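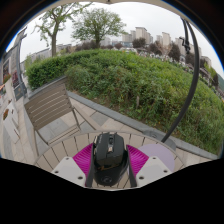
the mouse in question, on the patio table

Forum > Hardware > Mice and Keyboards
Thread: Is it dumb to keep fixing an old mouse?

slatterpond
March 7, 2022
OK so I need some opinions because my brother-in-law thinks I've lost it. I've had this glossy black mouse for years and the left button has started double clicking on me. I go to open a folder and it opens, then whatever is sitting inside that folder opens too. Drag and drop is a coin toss. I do bookkeeping from home and last week I dragged an entire year of receipts into the wrong client's folder because it let go halfway across the screen.

A new one would be easy, I know. But my hand knows this one! I bought a Plonby as a replacement over the winter and my wrist hurt by lunch. It's too flat and the wheel feels like stirring gravel. It's in the drawer with the dead batteries now.

So do I open the old one up and swap the switch, or do I quit being sentimental? I have a soldering iron that I've used maybe twice, both times on a lamp.

kettle_drum_ed
Swap it. Double clicking is nearly always the little spring leaf inside the switch getting tired. You pull the feet off the bottom, take out whatever screws are hiding under them, and the shell lifts off. Go slow, there's usually a ribbon cable in there just waiting to get ripped. Take pictures as you go.

Buy new feet before you start. The old ones never stick down right again and then you've got a mouse that rocks.

marigoldtax
I'm going to be the party pooper. I do the same kind of work you do, and if my mouse dropped a year of receipts in the wrong place it would be in the trash that same afternoon. What's your hour worth? You'll spend an evening on it, and then you'll be wondering every time you drag something whether the fix is holding.

Also the Plonby comes in two sizes and most stores only carry the small one. Could be you just got the wrong one? The big one has a real hump to it.

slatterpond
I did not know there were two sizes. That is very annoying news. Mine came in a box that only said Plonby and had a picture of a wave on it.

kettle_drum_ed
The big one is still mushy though, sorry marigold. I had one at my old job and the side of it creaked every time I picked it up.

marigoldtax
Mine doesn't creak. I've had it since June and it's been on my desk all day every day.

tubbs794
Before anybody solders anything, try the software thing. There's a free program called Mundik that ignores a second click if it comes in too fast. You set the delay yourself. I got another year out of a mouse I was ready to bury. Start low and bump it up until the ghost clicks quit, or else your real double clicks stop working and you'll think you broke something else.

It won't do much for the dropped drags, though. There's a setting for it but I never got it to feel right - everything you let go of hangs on a beat too long.

hollowreed
I'll disagree with tubbs a little. Software filters are fine for games and browsing, but for bookkeeping I'd want the real fix. You're covering up a part that's getting worse.

On the shell, what are you cleaning it with? I wrecked a glossy one with window cleaner, it went all cloudy where my palm sits. A damp cloth with one drop of dish soap is all I use now. And stay away from the lettering, it'll come off sooner than you think.

slatterpond
Uh. Window cleaner. That would explain why the writing on my left button looks the way it does.

hollowreed
Ha! Well, you know which button is the left one by now.

tubbs794
Fair point on work stuff. I mostly use mine to look at boats I can't afford.

wrenfield_2
Has anyone used the Kemeys switches? I put a pair in my husband's mouse and they're a lot louder than what came out of it. He likes it and I can hear it from the kitchen. If you work in a quiet room, look for the silent ones, they have a different plunger.

kettle_drum_ed
Kemeys are good. Loud, yes. Detden makes a softer one that should fit the same holes, but measure first, I've seen two heights. And do both buttons while you're in there. One crisp and one tired will drive you up the wall.

marigoldtax
I still say new mouse. But if you're going to do it, do it when you don't have a filing due the next morning, and keep the flat Plonby plugged in as a backup.

slatterpond
OK, plan for now: Mundik tonight to get me through this week, a pair of the Detden ones ordered if I can figure out the height, and I'll practice on something dead first. Ed, is regular lamp solder OK or do I need the thin kind?

kettle_drum_ed
Thin kind. And get some braid for pulling the old solder out, the cheap stuff is fine.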